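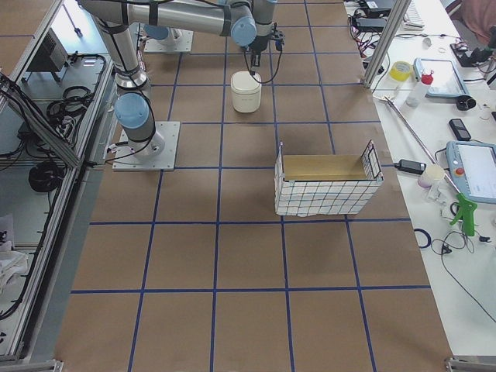
Josetti自动化技术中心 图集

末端执行器与控制器对比试用

Josetti自动化技术中心机器人应用室于去年10月启动末端执行器与控制器对比试用工作,对拟采购的夹爪、相机及控制器进行统一条件下的操作检验。本页收录试用期间的工作记录,按准备、抓取、视觉、控制、整理五个环节编排,供中心各科室及合作单位查阅。试用工作由应用室负责人Stijn Meijer主持,设备分别由Trestis、Garcia和Grilto三家单位提供。

图集所涉数据均为本中心在自有条件下取得,仅用于内部选型参考,不作为对任何产品的认证或评级。

一、工作面准备

双臂工位
两台机械臂共用同一工作面,基座分别固定于方形安装板上。对比试用期间,安装位置不作调整,各项记录均以同一基座坐标为准。

网格划分
工作面铺设牛皮纸,以深蓝色胶带纵横分格。操作人员按行、列编号登记物品的摆放位置,每次试验前由第二人复核。牛皮纸如有破损或起皱,须整张更换后重新贴线,并对全部格点再次测量。

试验物品
常用物品为一只带圆盖的白色圆柱形容器和一只长方形金属丝筐。筐的外侧包覆印有细蓝线方格的白纸,内衬纸板。容器用于检验自上而下的接近与夹持,筐用于检验放置动作。

线缆固定
臂身线缆沿连杆绑扎,末端留出活动余量。更换夹爪后,须先以低速走完全部关节行程,确认线缆无拉扯,方可进入正式试验。

二、夹爪对比

Trestis两指夹爪
短指型,指尖朝下接近物品。本轮试用中共完成99次抓取,其中失败4次,均发生在容器盖沿处。应用室意见:夹持力调节细致,短指对较矮物品较为有利;对圆盖类物品,应适当降低接近高度,避免指尖落在盖的弧面上。

Trestis长指型
与短指型使用同一安装法兰,更换时无须重新标定法兰坐标,仅须修改工具长度。放入筐内时可达深度较大,但指端在靠近筐壁处转向余地较小。试用记录建议,将长指型用于深筐取放,不用于密集摆放的物品。

Grilto自适应夹爪
指节可随物品外形弯曲,对软质包装的适应性较好。在圆柱形容器上,夹持中心有偏移,放置后容器与格线的对齐程度不及两指夹爪。供方已提供新版指垫,应用室将在下一轮试用中一并检验。

指垫更换
三种夹爪的指垫均按同一周期更换,旧指垫装袋编号保存。Trestis两款夹爪的指垫可徒手取下,Grilto夹爪须使用随附工具。更换工时已计入维护成本比较表。

三、相机与标定

固定视角
工位相机固定安装,覆盖工作面及筐的放置区域。试用要求每次开机后核对网格角点,偏差超过规定值时停止记录,重新标定后再行继续。

Grilto腕部相机
安装于腕部,与夹爪同步运动,可在接近物品的最后一段行程中修正横向误差。夹爪闭合时部分视野受手指遮挡,程序须在闭合前完成最后一次取像。固定相机与腕部相机的记录分别保存,不作合并。

标定姿态
手眼标定采用12个姿态,分布于工作面四角与中央。参与试用的人员应按作业单的顺序执行,不得自行增减。标定结果由应用室统一归档,文件名中注明夹爪型号及更换日期。

照明条件
试用初期发现,浅色容器在强光下边缘识别不稳定。经调整,室内照明统一设为固定档位,靠窗一侧遮光帘在试验时段内保持关闭。调整前取得的视觉数据另行存放,不纳入本轮比较。

四、控制器与示教

Garcia控制器
可同时管理两台机械臂的运动队列,并在共用区域内设置互锁。试用人员反映,互锁区域的设定界面较为清楚,但区域修改后须重启任务方能生效。应用室已将此项意见书面转交供方。

示教操作
示教器上设有红色急停按钮。首次参加试用的人员须先完成急停与恢复练习,经负责人签字后方可独立示教。示教过程中,操作者应始终手持示教器;示教器放回桌面前,须将机械臂置于停止状态。

程序移植
同一套取放程序先后在两种控制器上运行。Trestis控制器的路径点格式须经转换,共涉及64个路径点,转换后由人工逐点核对。Garcia控制器可直接读入原文件,但夹爪开合指令须另行映射。

双臂协同
第一台机械臂执行抓取时,第二台机械臂在其基座附近的待命位置等候。协同试验仅采用交替动作,双臂交接物品的项目列入后续计划。有关科室如需提前开展该项试验,应向应用室另行提出申请。

五、现场与整理

操作台
示教器、平板电脑、手机及小型工具均置于工作面一侧的白色操作台上。按照工位管理规定,工具不得越过工作面边界;胶带、瓶装用品及手持工具应在当日工作结束后归位。

铝型材框架
工位框架采用铝型材搭建,线缆沿框架走线,电子设备置于侧面搁板。加装设备时,须先查阅走线图,不得占用预留通道。框架紧固件每月检查,检查记录附于工位台账。

记录填报
每组试验结束后,操作人员应填写物品位置、夹爪型号、控制器版本及结果。失败项目须注明发生阶段,分为接近、夹持、移动、放置四类。未注明阶段的记录退回补填,补填前不计入统计。

阶段意见

经应用室讨论,现阶段拟以Trestis两指短指夹爪配合Garcia控制器作为标准配置,用于取放类教学与验证任务。Grilto腕部相机予以保留,作为精细对位任务的选配设备。自适应夹爪待新版指垫试用完毕后另行提出意见。

Stijn Meijer在阶段汇报中指出,本轮比较以操作一致性和维护便利程度为主要依据,速度指标未作排序。各科室在引用试用结果时,应同时注明物品类型与夹爪型号,不宜将容器抓取的结果推及其他物品。

参观与资料申请

合作单位人员参观工位,须由对口科室提前向应用室登记,并遵守现场防护要求。机械臂运行期间,参观人员应在黄色地线以外停留,未经许可不得触碰操作台上的设备。

试用记录表、标定作业单及走线图可向应用室申请查阅。原始图像资料仅限在中心内部网络使用,对外引用本页内容时请注明出处。

发布单位:Josetti自动化技术中心机器人应用室
发布日期:2023年2月17日
栏目:图集 / 设备试用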